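Home Older posts Recipes House About me Contact

Sorting the wash before it piles up

I have put off writing about laundry for a long time because there isn't much to say about it. But I got a couple of emails after the closet post asking how I keep up with clothes in a small place, so I'll write down what I do.

I used to keep one tall hamper in the hallway. Everything went in, and by the time I got to the bottom of it there would be a damp washcloth under two weeks of shirts. I lost a good linen blouse to mildew that way. In May of last year I gave the hamper to my sister and started using an open basin, and I go through the clothes one at a time on a flat surface before they go in.

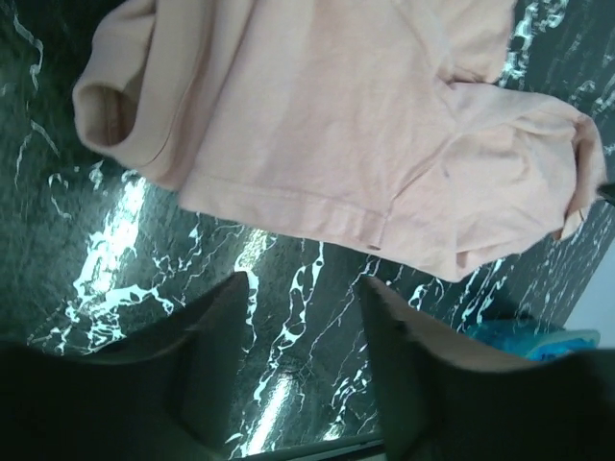
4 min read

The flat surface is the part I would push on people. If you drop a top straight into the basket with one sleeve rolled back on itself, it gets washed like that and the inside of the roll stays dirty. Laid out on something smooth, a folded sleeve shows right away. Pull it straight, check the cuffs and the hem, and look at the side seams. I find most of my loose threads at the bottom of a side seam. I keep a needle already threaded in a jar and fix those before washing, when the hole is still small.

A dark, shiny surface works well for light colors. Pale pink is hard to check on a white bedspread. On black or dark green you can see lint, and you can see the edge of the garment. The only drawback is the glare from overhead lights, so I stand where it isn't in my eyes.

Next is the basin. I have tried wicker (snags knits), canvas (falls over), and a wire one from Mimmont that left marks on a sweater. Plastic you can see through is what I stayed with. I can tell from across the room what is in it and whether it is time to run a load.
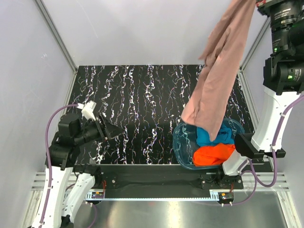 Pink resting on top of the teal, with the orange-red near the front.

Some of you will look at those colors together and object. My rule is that the basin is for collecting and the sorting by color comes after, when it is full. Anything that is new and red or orange gets washed alone the first 2 times. After that I put it with the other brights in cold water and have had no trouble. I know people who keep separate baskets for every color, and if you have the floor space, fine. I don't.

Things I do take out before they ever reach the basin: anything wet, anything with a grease spot, and anything with a zipper left open. Wet things go over the tub until they dry. Grease gets dish soap rubbed in and 18 minutes on the kitchen timer. I got that number from Asuka Higuchi, my neighbor when I lived on Wendell Street, and I never changed it.

Long garments go in one end first. Lower the bottom edge in and let the rest follow. It is easier on the shoulders of a knit than being grabbed by the collar and stuffed, and it comes out again without dragging everything else with it.
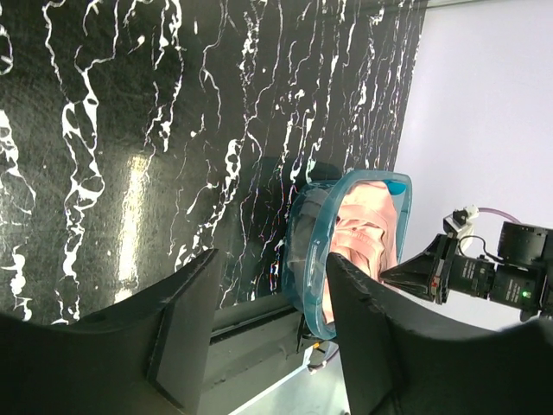
Last updated 3/27/23

Soft knits take up a lot of room once they are crumpled in. One pink top can fill most of a small basin and make it look like a full load when it isn't. Press down with your hand before you decide. Small gray things tend to get lost against the side, so I feel along the wall of the basin when I empty it.

I'll do drying next, including the folding rack, which I have opinions about.

3 comments

Bielecka
I do the needle in a jar too. Mine is a baby food jar. Do you wash the basin itself? Mine gets a film.

Tridum89
Cold water for reds is right. I'd go more than two washes alone for cheap towels though. Mine bled for a month.

Marcy in the valley
Please do the drying post. My rack collapsed with a full load of jeans on it.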